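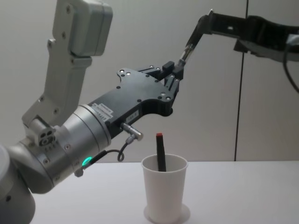

Posted by Lerato Buthelezi
2023-07-10

The gray is staying. I went back and forth on it since December, when Concetta Sartori and I first talked about doing the room over, and I had pretty much settled on white for the wall too. Then I looked at the white table next to a white sample card and couldn't tell where one stopped. So it's a plain pale gray. The paint is called Skullby, and it took 2 coats.

The seam is still there. It's the thin dark line that runs down the wall to the table, over on the right. Concetta wanted to fill it and paint over it. I asked at Adamczyk, where I bought the paint, and the man at the counter said filler in a seam like that will usually crack if there's any movement behind it. I decided to leave it. I noticed it every day for the first week and I don't much now.

The table is a Dorka. I like the white top because I can find a dropped screw on it, which I couldn't do on the old brown one. It does show every pencil mark. I wipe it with a damp cloth and a little dish soap at the end of the day, then go over it again with a dry one. Scouring powder took the shine off a spot on my last white table, so I don't keep any in here.

I spent more on the table than I planned and less on the paint. The drive out to Jindthorpe to pick up the table took most of a morning, and we had to take the legs off to get it through the door.

Next is the light. The overhead bulb is too yellow and makes the gray look green after dark. Concetta has a lamp she isn't using and I'm going to try that before I buy anything.

13 comments
2 shares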